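Clotevora opens its "Folding at Home" program to all households in Vinby

For immediate release

VINBY, March -- Clotevora, the clothes care and home order service based in Vinby, announces today that its program "Folding at Home" is open to every household in the town and in the neighboring district of Lurkholm. The program was offered until now only to members. It teaches people to sort, fold and put away their everyday clothes in the bedroom where they live, with the bed as the working table.

The idea of the program is simple. Many families do not have a laundry room, and many do not have a free table. Almost all have a bed. Our participants learn to make the bed flat first, to lay one garment at a time on the cover, and to finish this garment before they take the next one. A session takes 25 minutes and needs no special equipment from the household.

During the winter the program was tested in 110 homes. The participants folded their own clothes and wrote down in a small notebook which pieces gave them difficulty. Clotevora received 569 notes in total. The largest group of notes was about denim, and especially about jeans with distressed parts and a frayed hem. The second group was about shirts with buttons, and the third about soft and fluffy fabrics which do not keep a fold.

For this reason the spring edition has a new chapter, "Difficult Denim." It explains how to spread the jeans fully on the bed, how to bring the two legs together, and how to treat a fringed edge. Our advice is to straighten the threads by hand before the first fold and to leave the fringe on the outside, where it will not be pressed flat. Pulling on a long thread is not recommended, as it can open the hem more. Dark shirts should be buttoned at the top and folded apart from the denim, so that the blue color does not pass to them.
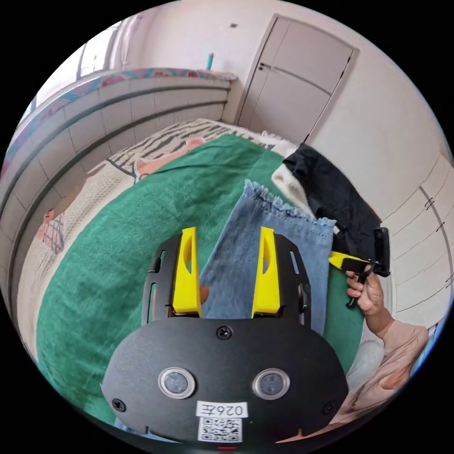
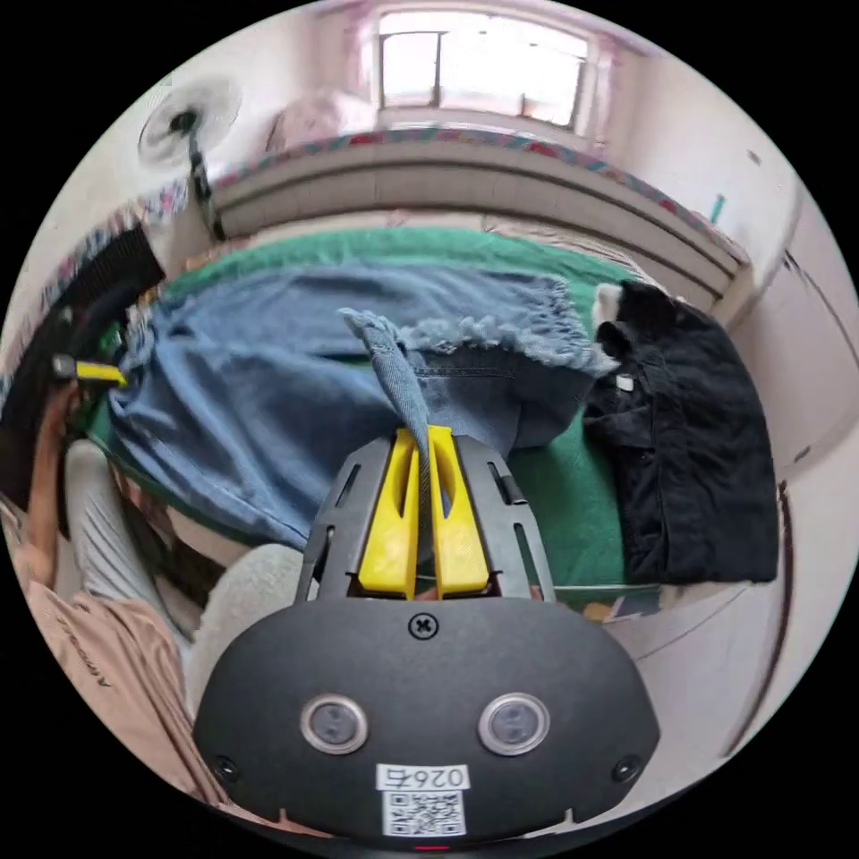
Light blue denim with a frayed edge on a green bed cover, with a black garment beside it.

The chapter also speaks about the place where the clothes go afterwards. Clotevora suggests to work near the wardrobe when the room permits it, and to carry each finished pile directly to its shelf. A pile which stays on the bed until evening is usually moved to a chair, and after this it must be folded again. Jeans can be kept lying in a stack or standing in a drawer -- both ways are shown, and the household can choose.

The printed guide has 56 pages and is included in the program. It was prepared together with Ugwu, a small textile repair workshop in Lurkholm, which wrote the pages about loose threads, worn knees and missing buttons. Ugwu will also accept denim for repair from participants at a reduced price until the end of May.

"We wanted to make a guide for real clothes and real bedrooms," the Clotevora team writes in the foreword. "A person who has one bed, one wardrobe and not much time should be able to use every page."

Registration is possible at the Clotevora shop in Vinby and at the Ugwu workshop in Lurkholm, in the mornings from 9 a.m. to noon. Households which took part in the winter test will receive the new chapter without cost and do not need to register again.

About Clotevora
Clotevora offers clothes care, wardrobe sorting and folding lessons for private homes in Vinby and Lurkholm.

Press contact: Clotevora press desk, Vinby. Sample pages of the guide can be requested at the shop.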